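Flernomside Site Services
Service Desk, Workroom Supplies

Ticket 968
Status: Closed
Priority: Normal
Category: Work surfaces and containers
Location: Zuvthorpe building, sorting room, Bay 5
Opened: August
Summary: Pen totals short after bagged returns are emptied into tubs

Issue as reported

The sorting room receives returned desk supplies in plastic carrier bags. Each bag is set down on the white board at the bay, its contents are moved into the tub, and the total is entered in Thiele before the tub goes to the shelf. The requesting unit states that the pen totals entered in Thiele have been lower than the totals written on the return slips. Other items (staplers, rulers, tape dispensers, notepads) agree with the slips.

Of the 207 returns processed at Bay 5 during the review period, 17 were short by at least one pen. No return was over. The requesting unit asks whether the tubs are suitable for small items and whether a deeper model should be ordered.

Service Desk, first response

The ticket has been accepted. Before any order is placed, the desk will confirm that the shortage arises at the bay and that the slips themselves are correct. The requesting unit is asked to provide the following:

The return slips for the 17 short returns.
The type of bag in which each return arrived, if known.
The present arrangement of the board, the tub and the bag during emptying.
The point at which the empty bag is discarded, and the bin used.

Please do not change the arrangement of the bay until the desk has replied.

Requesting unit, reply

The slips are attached. The bag type was not recorded on the slips, but staff at the bay report that nearly all of the short returns came in thin, clear carrier bags. Returns in paper sacks or in the heavier canvas totes have given no trouble that anyone can recall.

The bag is emptied by lifting it over the tub, shaking it, and placing it in the recycling bin at the end of the bay. The bin is taken out at 4 p.m. The unit notes that the bags are not opened flat before they are discarded.

Service Desk, check of return slips

The slips were compared with the Thiele entries. Two of them had been misread at entry because a handwritten 1 was taken for a 7, and these have been corrected. The remaining shortages stand. In each case the difference is limited to pens, and the slip was signed by both the returning office and the receiving clerk. The desk is satisfied that the slips are reliable.

Three possible causes were identified:

Pens remain in the bag and are discarded with it.
Pens leave the tub through the handle opening while it is being carried.
Pens roll off the work surface during emptying.

Service Desk, check of containers

The tubs at Bay 5 are the rectangular Greka model. The requesting unit suggested that the handle opening might be large enough to let a pen through. A trial was carried out with a tub filled to its normal working level and carried from the bay to the shelf and back. No pens were lost. When the same tub was overfilled and tipped sharply toward the handle end, a slim pen did pass through the opening. Overfilling is already prohibited under the room instructions, and no overfilled tubs were found on the shelf.

The desk does not consider the tub to be the principal cause. A deeper tub would have the same opening in the same position relative to the rim and would be harder to reach into. The request for replacement tubs is declined at this stage.

Service Desk, check of work surface

The board was inspected for level. No slope was found. Pens placed on the bare board stayed where they were placed, with the exception of round-barreled pens without a clip, which moved a short distance when the table was knocked. The floor beneath the table and under the shelving was searched and one pencil was recovered. No pens were found.

Rolling is therefore possible but does not account for the number of short returns.

Service Desk, check of bags

The contents of the recycling bin were held back for one afternoon before the 4 p.m. collection. Every bag was opened and flattened on the board. Pens were found in three of the clear bags. In each instance the pen had lodged in a fold near the bottom seam, and shaking the bag again did not release it. The folds tend to close around anything long and slim. The printing on the bags adds to the difficulty, as a dark pen lying behind dark lettering is easily missed when the bag is viewed from the outside.

The desk concludes that retained pens are the principal cause of the shortage.

Corrective action

The practice of emptying the bag by shaking it over the tub is withdrawn at Bay 5. The bag is to be laid on the board and opened out there, with the tub kept beside it. Items are lifted from the bag to the tub individually. The bag may be left crumpled while items are being removed, but it must be smoothed out before it is discarded.

The tub stands on the left half of the board and the bag lies to its right, which leaves a slim item such as the light-blue pen in plain sight on top of the plastic. 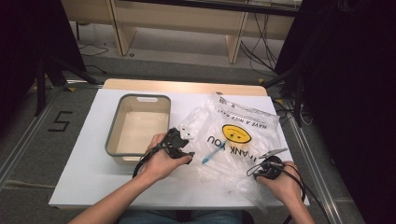 Revised steps for Bay 5

1. Place the tub on the left half of the board. Confirm that it is empty before starting a new return.

2. Lay the bag to the right of the tub. Do not hang it over the side of the tub or stand it inside.

3. Remove large items first and set them in the tub. Staplers and tape dispensers go along the walls, leaving the middle clear.

4. Spread the bag and remove pens and pencils one at a time. A pen resting on the outside of the bag belongs to the return and is to be moved to the tub with the rest.

5. Smooth the bag from the closed end toward the opening. If there is printing on the bag, turn the bag over and check the other side.

6. Count the contents of the tub and enter the total in Thiele. Where the total differs from the slip, keep the bag on the board and repeat step 5 before saving the entry.

7. Fold the bag and place it in the recycling bin.

8. Move the tub to the shelf. Carry it level, with both hands.

Requesting unit, comments on the revised steps

The unit has adopted the steps and offers the following observations.

The work takes longer per return. The difference is small for ordinary returns but noticeable for large ones, where the board becomes crowded. The unit asks whether a second tub may be used.

Some staff work left-handed and would prefer the tub on the right.

The clear bags slide on the board when items are pulled from them. One member of staff has suggested a rubber mat.

Service Desk, reply to comments

A second tub may be used for large returns, provided that it is not placed on the board. Both tubs must be counted before the entry is saved, and the two must travel to the shelf together.

The side on which the tub stands is not critical. The left position is given as the standard so that relief staff find the bay set up in the same way each time. Left-handed staff may reverse the layout and should restore it at the end of their shift.

A mat is not approved. Mats were tried at the Flernomside post room and were withdrawn after small items were found underneath them. Resting one hand on the edge of the bag is sufficient to keep it in place.

Follow-up

The desk reviewed the next run of returns at Bay 5 after the revised steps were introduced. One return was recorded as short. The returning office later found the missing pen in a desk drawer and amended its slip. No pens were found in the recycling bin on the afternoons when it was checked.

Items outstanding

The room instructions posted at the other bays still describe the former practice of shaking out the bag. Replacement sheets have been requested from the print room and will be posted on receipt. Until then, bay leads are to brief relief staff verbally.

Thiele does not have a field for bag type. A change request has been raised separately and is not tracked under this ticket.

The pens recovered during the bag check have been added to stock under a general adjustment, as they could not be matched to particular returns. The requesting unit has been notified and has no objection.

Resolution code: Procedure changed
Equipment replaced: None
Related requests: Replacement instruction sheets (open); Thiele bag type field (open)

The requesting unit has agreed to closure. Should further short returns be recorded at Bay 5, please reply to this ticket and attach the slip. The bag should be kept if it has not yet been collected.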